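Getting the Snack Shelf Under Control (and a Few Other Pantry Tricks)

Posted 9 Nov 2020

I have reorganized my pantry so many times that my family has stopped asking where the crackers went. 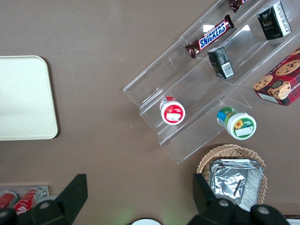 This last go-round finally stuck, though, and I think it's down to one change: I quit buying bins first. I used to come home with a bag of matching baskets and then try to make my food fit in them. Backwards! Now I pull everything out, leave it in piles on the kitchen table overnight, and live with the mess until I can see what we really eat.

We eat a lot of pasta. Also I owned four open bags of brown sugar, all hard as a brick. If yours is the same, put a slice of bread in the bag, close it tight and leave it until the next day. It softens right up.

Step risers for small stuff

Anything short goes on risers in my house. Spices, tea, candy bars, the little boxes of gelatin I keep forgetting I have. You want the back row higher than the front row so you can read the labels without moving things. Clear ones are nice because they don't make a dark shelf any darker, but they do show every fingerprint. I wash mine in the sink with dish soap and warm water and dry them with an old T-shirt. Please don't use window cleaner with ammonia on acrylic, it can leave it cloudy (ask me how I know). And skip the scrubby side of the sponge.

Measure your shelf before you shop, front to back, with the door closed. My first riser stuck out just enough that the door wouldn't latch and I had to give it to my sister.

Labels that come off again

I tried the Netico chalk labels and they looked so pretty for a week. Then they smeared. Now I use painter's tape and a marker, which is ugly and cheap and peels off clean. I write what it is and when I opened it. For flour I write the oven temperature for our usual bread on there too, 420, so I don't have to dig out the recipe with dough on my hands.

Sticky shelves

My bottom shelf had a ring of old honey on it that had probably been there since the house was built. Lay a hot, wet dishcloth over the spot, walk away for 25 minutes, and wipe. You may need a second round. Dry the shelf really well before anything goes back, especially cardboard, and put the honey jar on a saucer this time.

Hiding the good chocolate

Top shelf, behind the rice. If your kitchen runs warm, keep chocolate away from the wall the oven is on and don't store it next to onions or anything strong smelling, because it picks that up. It will keep in the freezer in a zip bag, too. Let it come back to room temperature before you open the bag, or it gets damp on the outside.

Next I'm tackling under the sink before the December baking starts. There's a Ternley caddy in there that I haven't seen the bottom of in ages, so wish me luck, and if you have a trick for keeping sponges from getting funky, put it in the comments!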